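Subject: Re: [torico-dev] Stacking order wrong after upgrade

Rhona Carnegie wrote:
> Since moving to the new Torico build, our dropdown menus open
> behind the page header in Firefox. Chrome is fine. I have set
> z-index to 808 on the menu and it makes no difference. Is this
> a regression, or did I miss something in the release notes?

It's a change in the header, and it is only half documented. The new build puts a transform on the header wrapper, so the wrapper now forms its own stacking context. Your 808 is compared only with its siblings inside the content block. Raising it further will not help.

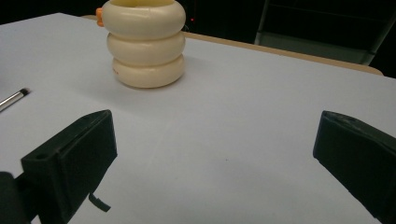

Torico draws contexts from the bottom up, and each one is finished before the next begins. A child cannot leave the context it belongs to, whatever value you give it. Take the three cream rings piled on the white tabletop: if each ring is a context, a child of the bottom one stays under the middle one. Your menu is in the bottom ring and the header is in the top one.

Two fixes work here. Either move the menu markup to the end of the body, or set position: relative and z-index: 4 on the content block itself. I prefer the second — it is one line and leaves the tab order alone. The header is at 3 unless you have changed it in your theme.

I can't explain why Chrome is fine for you. On the Shiferaw test page both browsers fail the same way. Please check for an old stylesheet in the cache before filing anything. If it still differs, add the computed styles for both to ticket 313. 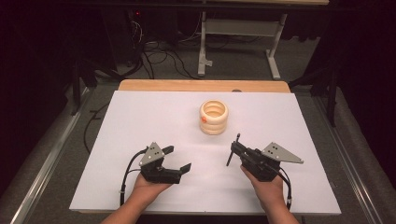
Grerkton, 30 April 2024

Patch for the release notes is attached to the same ticket. It adds 15 lines to the upgrade section and changes no code. The Zorside theme has the same fault and will need its own fix.

Relu Ghiță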